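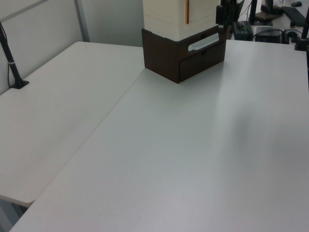
The drawer station at Engebretsen, with two cream boxes stacked on the brown unit.

Faults & Near Misses
May 30, 2021 | By the Bench Notes desk

The drawer fault is closed, says the report. We have questions

Vadel has sent around its report on the July stop at the Engebretsen drawer station, and the short version is that the matter is settled. The gripper held on to a handle it should have let go of, the arm kept pulling, the drawer unit came forward with it, and an operator hit the stop button. New limits were loaded, the job was run again, and everything passed. Sign at the bottom, please.

We have read it twice and would like to hold off on the signing.

For readers who don't work with this station, the task is as dull as they come. The arm takes hold of the curved white handle, pulls the drawer open a set distance, lets go, backs away, then comes back and pushes the drawer shut. The boxes on top are there to give the unit some weight and to make the reach from above awkward. Curley, the motion software, decides how hard to pull and when to quit. The gripper is a Falex with a sensor in each finger that is supposed to tell Curley whether anything is still held.

According to the report, one finger sensor said "open" while the fingers were closed. Curley took its word and started the back-away move with the handle still in the grip. The pull limit should have ended things there, but the force reached 62 newtons before anyone stepped in, and the arm never stopped by itself.

That last part gets one sentence. The sensor gets four pages.

This seems backward to us. Sensors lie now and then, and the people who make them say so in the manual. A pull limit is there for the moment when some other part has given a wrong answer. If the limit works, a bad finger sensor costs you a stopped run and some grumbling. Here the limit did nothing, and the report explains this by saying the value "was not active during the retreat phase." Fine. Who decided that? Was it a setting somebody changed, or does Curley ship that way? We asked, and were told the question was outside the scope of the review. We would have thought it was the review.

Then there is the retest. Vadel ran the drawer job 48 times after the change and reports a success rate of 100 percent. We don't doubt the count. We do wonder what it was a count of. A run was scored as a success if the drawer opened and closed. Before the stop, the station had gone through 1,000 cycles with no recorded fault, scored the same way, so another short string of good runs tells us very little about a failure that shows up this rarely. The useful test would be to make the sensor lie on purpose and see what the arm does next. Pull the connector on one finger, or feed Curley a false "open" by hand, and watch the force reading. It could be done in an afternoon. There is no sign in the report that it was.

We were also surprised by how much space goes to the furniture. One section suggests that the drawer unit "may have shifted" before the run and that this put an odd side load on the fingers. Perhaps it did. The station is made up of two tables set at a slight angle to each other, with equipment poles clamped along the back, and anyone who has leaned on that kind of setup knows that things creep. But then the report should give the unit's position before and after, and it gives neither. Floating the idea in one paragraph and dropping it in the next just leaves the reader with a feeling that the table was somehow at fault. If position matters, fix the unit down or mark where it goes, and write the check into the start-up sheet. If it doesn't matter, take the section out.

Falex, for its part, has offered to replace the gripper at no charge. That is decent of them and we would take it. We would also ask for the old one back once they've had it apart, along with whatever they find. A swapped part with no findings means the next fault starts from zero again, and two other stations in the building use the same model with the same fingers. Neither is mentioned in the report. Both are still running on the old settings as we write this.

Now the button. The operator was standing close enough to reach the stop, saw the unit move, and pressed it. Nobody was hurt and the damage came to a scraped handle. The report lists this under "safety measures performed as intended," and we think that is a generous reading. The rules for the station allow it to run with the operator at the desk across the room, and on a different day that is where the operator would have been. A person with quick hands is a fine thing to have, but should not be entered in the same column as a limit that was switched off.

What we would like before this is called closed:

- A plain answer on why the pull limit was off during the retreat move, and whether it is off in any other move.
- A forced-fault test with the false "open" signal, with the force readings attached.
- The same change loaded and tested on the other two Falex stations, or those stations paused until it is.
- A line in the station rules saying where the operator stands until all of that is done.

Vadel says a second version of the report is being considered - the word used was "considered" - and that comments can go in through the usual form. We have sent ours. The form has a box for severity that goes from "minor" to "cosmetic," so we left it blank and wrote in the margin.

If you have seen a Falex gripper report "open" with something still in its fingers, on any station and with any software, please send us the log, even if the run was scored as a pass. Those are the ones we are most interested in.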